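Minutes of the Working Group on Border and Neighborhood Relations
Kasholm, 28 May 2025

Chair: Wilma Paterson
Minutes: Ursina Strebel
Apologies: the member for Murkitz, who sent written comments

1. Minutes of the last meeting

The minutes were accepted with one correction. In item 4, "the ministry agreed" must read "the ministry agreed in principle". The chair asked that this difference is kept in all our papers.

2. Draft statement on the river crossing

Ms. Paterson presented the second draft of the joint statement on the reopening of the Dillotik crossing for foot passengers. The other side has accepted the first part and the part on emergency services. It has not accepted paragraph 83, where we ask for permanent observers on both banks. Their delegation prefers the word "visits".

The group discussed this for a long time. Mr. Shearer said that visits without a fixed calendar have little value, and he reminded us that the last visit was announced only the evening before. Other members found that we should not lose the whole text for one word. It was agreed to propose "regular visits, at dates set in advance by both parties". Mr. Shearer asked that his reservation is noted in the minutes, and it is noted.

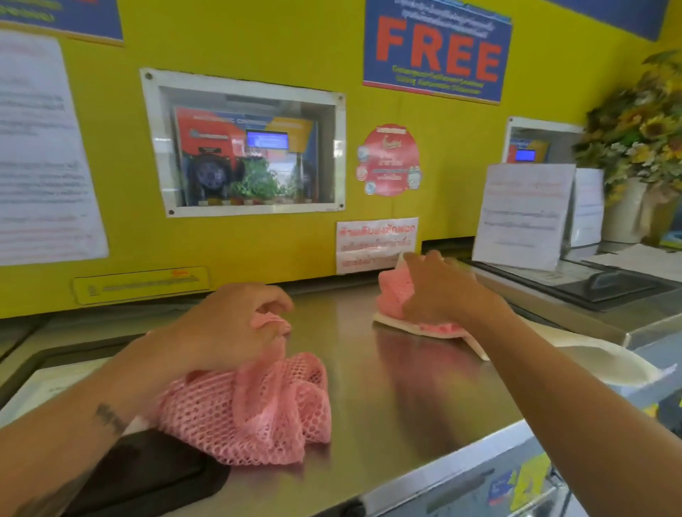 3. Travel permits for residents

The present arrangement gives 200 day permits per month to residents of the two border districts. The written comments from Murkitz say this number is used up early in the month, and that families with relatives on both sides are the most affected. The comments also ask why the form must be handed in personally.

The group supports a higher number but did not fix one. The chair will ask the interior department for the figures of refused applications, separated by district. Until we have them, no member should mention a number to the press.

4. Translation of documents

Ms. Strebel reported that the two language versions of the October protocol do not match in 3 places. The most serious is in the article on the settlement of disputes, where one version says "may" and the other says "shall". Both versions are equally valid according to the closing article, so the mistake cannot be solved by choosing one of them.
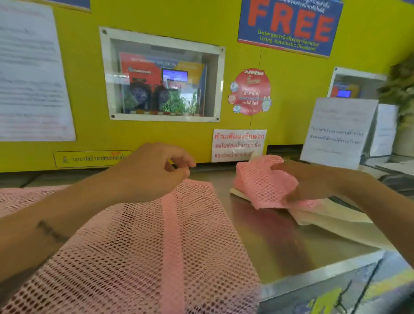

A short note will be sent to the other delegation with the 3 places marked and our proposal for each. The tone should be technical. The chair wishes to read the note before it leaves.

5. Meeting with the foreign affairs committee

The committee has invited two of our members to explain the state of the talks. Ms. Paterson and Mr. Shearer will go. They will speak about the crossing and the permits, but not about the protocol, as long as the other side has not answered.

6. Other matters

The heating in the small meeting room is still not repaired. Members who need the old maps of the crossing can ask Ms. Strebel for a copy.

Tasks

Paterson: new wording for paragraph 83; letter to the interior department
Strebel: note on the language versions; reply to Murkitz
Shearer: speaking points for the committee

The date of the next meeting will be sent by email when the answer on paragraph 83 has arrived.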